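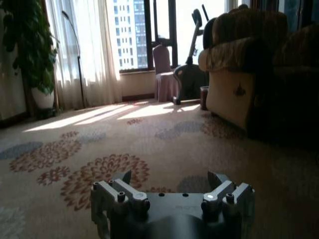 The carpet in the upper room, with its red-brown flowers on a cream ground.

Notice to the Incoming Tenant

The Carach Housing Office informs the incoming tenant that the carpet in the upper room is the property of the Office and forms part of the tenancy. It runs from wall to wall. It may not be lifted, cut or covered with a second carpet.

The flowers are to be left as they are. The previous tenant, Aigars Pētersons, held the room for 35 years and in that time submitted 633 letters concerning them. The letters are kept at the Office and may be read on request between nine and noon.

In his first letter Mr. Pētersons reported that the large red-brown flower, the one like a chrysanthemum, had been nearer the window when he went to bed. An inspector from the Gutivitz branch attended. The inspector measured the distance from the flower to the window and wrote it on a card, and the card was signed by both parties. When the inspector returned in March the distance was the same. Mr. Pētersons accepted this finding in writing and asked that the card be left with him.

The later letters are shorter. They deal for the most part with the blue-gray leaves, which he considered to be out of season, and with the smaller flower, which he believed was young. He requested that the heating be kept on at night during the cold months. The request was refused twice and granted on the third application, and the Office has found no reason to withdraw it. The incoming tenant will be charged accordingly.

An offer of replacement was made by the firm of Tamošiūnaitė, at no cost to the tenant, in plain gray. Mr. Pētersons declined. He wrote that he had no complaint against gray, but that he would have to explain it to them, and he did not feel able to do so.

His last letter gave notice. He was moving to his niece's house in Skidadari, where the floors were bare boards. He asked that whoever took the room after him should walk along the walls in the first week, and should speak a little, on any subject, so that the voice would be known. He enclosed the card.

The Office does not require the tenant to follow this request. The Office notes only that the inspector measured the room again on the day the keys were returned, and that the card has since been amended.

Keys may be collected at the front desk. Please sign for the card separately.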